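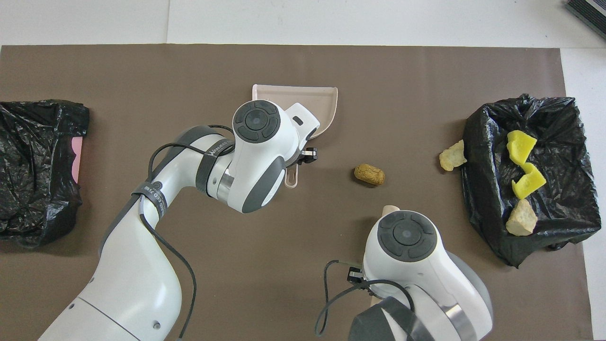

Which grip pads should you start with for bench cleanup? Start with the softest pair you own, and go stiffer only when something slips.

Home | Tips | Workshop | Kitchen | Ask Us

Print this tip | E-mail this tip

I've been swapping grippers on my two-arm setup all through June, and sweeping up is still the job that shows me the most! A short handle like the one on my pink dustpan is a mean little test. The Vachon pads (soft, a bit sticky) hold it fine if I close them slowly. The Zarkeck ones are harder and I like them better for a cork lying on its side, but on a dustpan handle they let the scoop tip forward, and then you're chasing crumbs again.

A few things I do now:

Put paper down first. Brown paper over a white table gives the camera something easier to work with, and it rolls up at the end.

Drape a black garbage bag over a box and push the middle down. You get a wide bin that neither arm has to aim at very carefully. I keep one on each side.

Mix your trash. Sponge squashes, bread crumbles, cork rolls. If a gripper only ever meets sponge, you'll think it's a genius.

Strap the cables along the outside of the arm and leave slack at the wrist. I skipped this once and lost a Monday to it.

On controllers, I ran the Ondbridge for 1,025 pickups and the older Brurport for 756, same pads on both. The Ondbridge is smoother near the table, but its menu drives me up the wall. Still haven't tried either one with wet sponge.

Filed under: Workshop Tips > Robot Arms & Grippers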